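Table-Clearing Tips I Brought Home from the Robot Open Day
Posted September 21, 2020

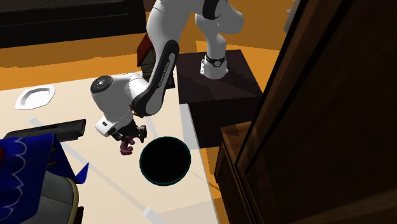 The simulated arm at work, with a small purple or maroon piece held over the round black bin.

I went to the open day at Wirness expecting to look politely at machines for half an hour and then find the coffee, and I ended up staying until they started stacking the chairs! Most of what I watched was on a big screen, a computer-made dining room where a robot arm practices tidying a table. They call the practice program Helmy, and it had 162 little tidying jobs on its list. I have about that many in my own kitchen, so I took notes (on the back of my parking slip, which I then had to hand over on the way out, so some of this is from memory).

Bring the bin to the mess. In the demonstration the black container stood right there on the tabletop, under the hand. I've been walking every bread tie and broken crayon across the kitchen to the trash for years. Now I set an old cookie tin in the middle of the table before I begin, and almost 19 trips have turned into one.

Do the small knobby things first. Toy pieces, bottle caps, the odd walnut. They roll under everything else, and they're miserable to fish out of a folded tablecloth.

Get low before you let go. The young woman running the screen told us that dropping from high up is how things bounce out and end up on the floor. My dried beans can vouch for that. Hold the cup or the scoop just over the jar, then tip.

Leave the empty plates for last. A square plate with a raised rim, like the white one on their table, makes a fine tray for crumbs while you work, and then it goes to the sink with everything on it.

Fold cloths inward from the corners. A corner hanging over the edge is an invitation to a cat or a toddler. I'm not sure this one came from the robot people, but I thought of it while I was sitting there.

They're planning another open day in November, over in Zeduvthorpe. I'll be going, and this time I'm bringing a proper notebook and a sandwich.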